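The Parts of a Washbasin
Plirisport Children's Museum: Home and Water Learning Pages
For readers in grades 3 and 4

Most people use a washbasin several times a day. They wash their hands, brush their teeth and rinse their faces. A washbasin looks simple, but each of its parts has a job to do. This page explains the main parts and how a basin is cleaned.

What is a washbasin made of?

Many washbasins are made of ceramic. Ceramic begins as soft clay. The clay is shaped in a mold, left to dry, and then heated in a very hot oven called a kiln. Before it goes into the kiln, it is coated with a thin layer called glaze. The heat turns the glaze into a hard, smooth surface, a little like glass. Water cannot soak into it.

Where does the water go?

Water comes out of the faucet and falls into the bowl. The bottom of the bowl slopes gently toward the drain. Gravity pulls the water down the slope, through the drain and into a pipe. Under the basin, the pipe bends in the shape of a letter U or P. This bend is called a trap. A small amount of water always stays in the trap and keeps bad smells from coming up out of the pipes.

A stopper can close the drain when a person wants to fill the bowl. If the faucet is left running with the stopper closed, the water rises. Many basins have a small opening high on the wall of the bowl, called the overflow. Water that reaches the overflow runs down a hidden channel to the drainpipe.
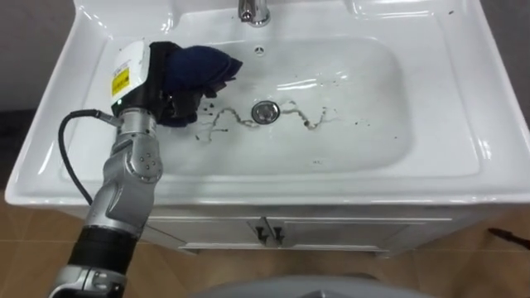
A white ceramic washbasin with dirt in the bowl. The overflow is the small round opening below the faucet, and the drain is the round metal part in the bowl.

Why does a basin get dirty?

Water carries soil, hair, soap and toothpaste toward the drain, but it does not always carry them all the way. When the water flows slowly, small bits settle on the bottom. As the last of the water dries, they stay behind as specks and streaks. The same thing happens in nature. A river leaves mud and sand along its banks when its water slows down.

How is a basin cleaned?

1. Pick up loose bits with a damp paper towel and put them in the trash. Large clumps should not be pushed down the drain.
2. Wet the bowl with warm water.
3. Wipe the ledge first, then the sides of the bowl, and then the bottom.
4. Wipe around the drain and the base of the faucet.
5. Rinse the bowl and dry it with a clean cloth.

Children should use only water and mild soap. Stronger cleaning products are for adults.

Words to know

Glaze: the hard, shiny coating on ceramic.
Overflow: an opening that lets extra water out of the bowl.
Trap: the bend in the pipe under a basin.

Next page: How a Faucet Works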